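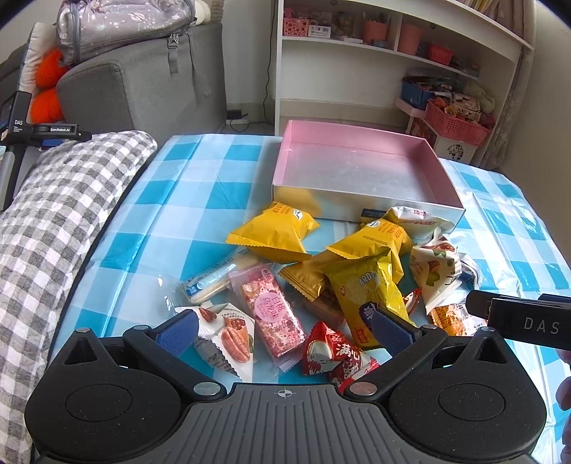 Larnimov Limewash Paint, Matt, 4 Litres

Item 1455
Shade shown on the chart as Ferkar Grey. Also sold in Saslow White and Zervas Clay.

We were slow to stock limewash. Every few years a wall finish comes along that is meant to make a plain room look like an old farmhouse in the hills, and most of them end up under two coats of magnolia. The Larnimov tin is one of the better ones we have tried, but read the notes before you order.

What the maker says

The leaflet promises "living walls with depth and soul". We can't speak for the soul. The depth is a cloudy, uneven colour that shows brush marks on purpose. If you like a flat, even wall you will hate it, and no third coat will change that.

The leaflet also calls it "breathable". Lime paint on bare lime plaster does let moisture through. Put the same paint over old vinyl emulsion and the emulsion is still there underneath, doing what it always did. A damp wall needs the damp sorted out first.

Where it works

Bedrooms, halls, chimney breasts and dining rooms that don't get knocked about. It suits rough or patchy plaster better than smooth new board, where it can look like a job someone gave up on.

Where we would leave it alone

Behind a cooker or a sink, and on stairs where hands and bags rub along the wall. It marks easily and you can't scrub it. A sealer is available (item 362), though it darkens the colour and takes away some of the chalky look you paid for.

Using it

Wear gloves and goggles, as lime burns skin and eyes. Cover the floor and any woodwork. Painted or boarded walls need the mineral primer first (item 1720) – one coat, left overnight. Stir the tin well and keep stirring as you go. Brush on thinly in short crossed strokes and work a whole wall in one go, or the join will show. It goes on much darker than it dries, so don't judge it on the first evening.

Colour

The chart is printed and the paint isn't, so expect a difference. Zervas Clay looks brown on paper and comes out nearer pink in a north-facing room. Order a sample pot and paint a large board with two coats. A dab the size of a coin will tell you nothing.

Returns

Unopened tins can come back to us. Opened tins can't, including where the colour is "not like the one online".

Page last checked 2024-03-06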